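Two Vases, One Table: What We Learned About Arranging Artificial Flowers
Project report, Design for Small Rooms
Team: Paweena Siriwan, Chalerm Wiriya, Chanida Phetsri

Our team picked flowers because Chanida had a bag of artificial stems at home and all three of us wanted a project we could touch. The question we settled on was simple. If you have a small white table against very busy wallpaper, how do you arrange flowers so that people still notice them? We had two ribbed glass vases to work with, one that fades from blue to purple and one that is plain clear glass, plus a mix of pink, orange and white blooms and plenty of greenery. The room is a corner in the Thongsuk house with big illustrated flowers all over the walls, and we loved it right away!

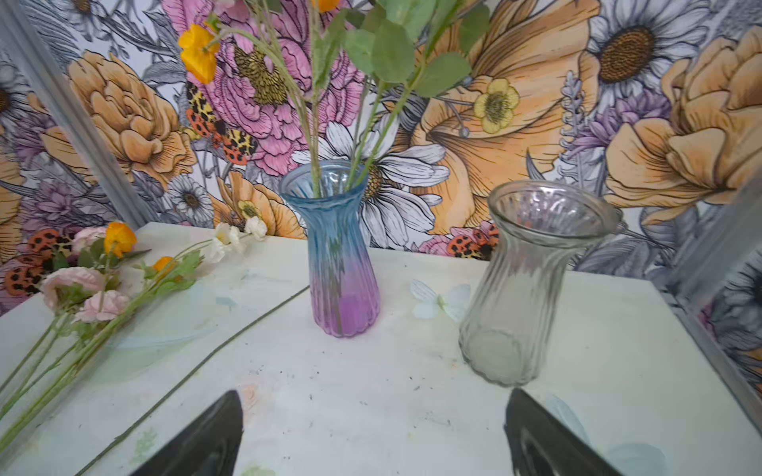

Flirncombe, 8 Sep 2023

We began with the colored vase. Our first idea was that eucalyptus-style leaves should go in early, so the flowers would have something to lean on, and this worked really well. The leaves are a quiet green and they make a kind of gap between the orange poppies and the peach and pink peonies on the wallpaper. Without that gap the flowers got lost.

We set ourselves a budget of 29 dollars for anything extra and ended up spending very little of it, mostly on floral tape we didn't use.

The clear vase was harder. We had read that clear glass "disappears" and we thought that would be good in a busy corner, but an empty clear vase just shows you the wall through it, a bit blurred. Chalerm liked this. Paweena thought it looked unfinished. We argued for a while and then agreed to try the two vases close together and treat them as a single group.

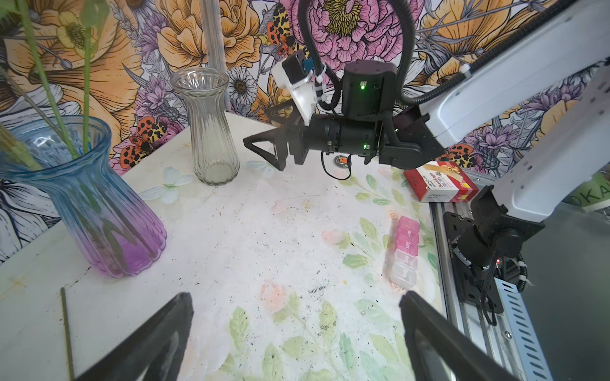 Height turned out to matter more than color. Our long stems are stiff enough to stand up but they lean toward the rim, and when all of them lean the same way the arrangement looks like it is trying to leave the table. We fixed this by crossing the stems low down in the vase, where the neck narrows and holds them. Mr. Jaidee, our instructor, suggested bending the last bit of each stem so it grips the glass. That was the best tip of the whole project.

We also found out how much the flower heads can be turned. A ranunculus facing slightly down looks much more natural than one staring straight at you, and the thin branching stems fill in the spaces between the bigger blooms nicely.
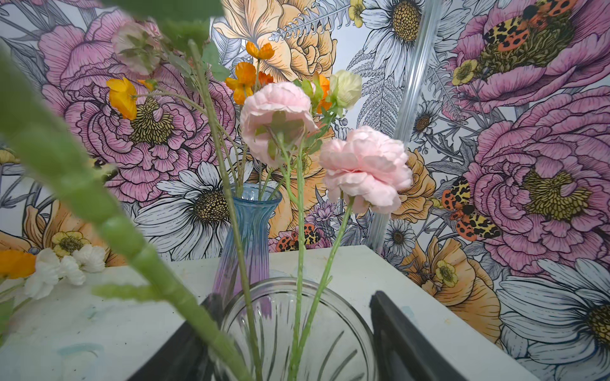

Fig. 3. Pink ranunculus with orange poppy-like flowers and a pale rosebud.

For the survey part we made a short form and shared it with other students. We got 200 answers, which was a lot more than we expected (thank you to everybody who passed it on!). Most people preferred pink and orange mixed together over a single color, and many wrote that the cream flowers helped the brighter ones stand out. A few said they would take all the orange out. We respectfully disagree.

The last thing we tried was building the bunch flat on the table before putting it in any vase. You lay the largest flower down first, tuck smaller ones around it, and let the leaves fan out at the sides – then you pick up the whole thing by the stems.

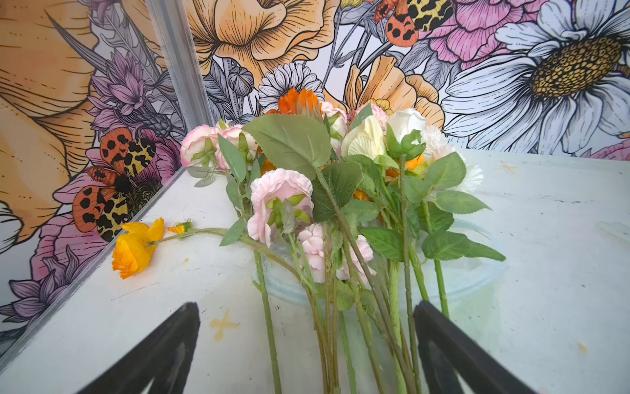 It is faster than adding stems one at a time, and you can see early on if one side is too heavy. The weak point is the moment you lift it. Serrated leaves catch on everything, and small buds slide down into the middle where they are hard to pull back out.

If we did this again we would sort the stems by length before starting, and we would wipe the table more often, because crumbs and specks show up on a white surface. We would also like to test a plain wall. Charoen Sukprasert has offered us a spare one for October, so Chanida is already planning an all-white version.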